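**Bin-picking cell – pre-run inspection, shared workshop, bay 4**
Checked 2021-04-10, before the afternoon session. Cell built from the Delter arm kit, Skorka gripper, Bansal supply. Log hours on the arm: 1161.

Mark each line OK, FIX or WATCH. Anything marked FIX stops the run.

### Power and stop

- [x] E-stop cuts motor power from both buttons – **OK**. The bench button is stiff and needs a proper push.
- [x] Supply fan runs, vents clear – **OK**
- [x] Ground strap from base plate to supply – **OK**. Retightened.
- [ ] Power cord strain relief – **FIX**. Screw was loose again. Replaced with a longer one, tug tested, cleared at 2nd check.

### Arm and mounting

- [x] Base bolts at marked torque lines – **OK**
- [x] Shoulder: no play when pushed by hand with the power off – **OK**
- [x] Wrist joint turns through full range without noise – **WATCH**. Slight tick near the end of travel. Same as in March, no worse.
- [x] Soft limits loaded – **OK**. Config 54 is the one to use. The older ones still let the fingers reach below floor height.

### Cables

- [x] Wrist bundle has slack at full rotation – **OK**. Loop stays clear of the fingers if the speed cap is on.
- [x] Coil by the base is off the floor of the walkway – **OK**
- [x] Connector at the gripper seated – **OK**. Push it in by hand every time, it has no latch.

### Bin and bench

- [x] Clamps tight on the bin's top edge – **OK**. Squeeze and rock each one. If the bin shifts at all, reset the clamp and run calibration again.
- [x] Cardboard under the bin flat and taped – **WATCH**. Tape is losing grip. Bring a new roll next time.
- [x] Bin walls and floor: no sharp burrs – **OK**. Scuffs and grime are fine, raised metal is not.
- [x] Test items checked for cracks and loose parts – **OK**. No glass, no batteries, nothing heavier than the gripper rating on the card.

### Software

- [x] Raltik controller starts with no faults – **OK**
- [x] Speed cap on before first move – **OK**
- [x] Cycle counter written down – **OK**. Reads 3476.
- [ ] Force limit test against the foam block – **FIX**. Stopped late on the first try. The limit had gone back to its default after the update. Set it again, repeated the test, stopped where it should. Cleared at 2nd check.

### Comments

Both FIX items are closed, so the cell can run today. The force limit worries me more than the screw – add a line to the startup script that reads the value back and prints it. Until that is in, do the foam block test before every session, even short ones.

Grease for the wrist is on the order list. Please don't use the spray can from the bike bench on it.

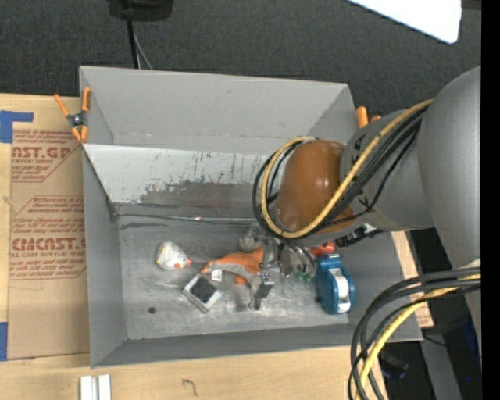

Can I reach in to move an item while the arm is paused?

Press the e-stop first and wait for the motor light to go out. A pause only holds the program, and the motors stay powered.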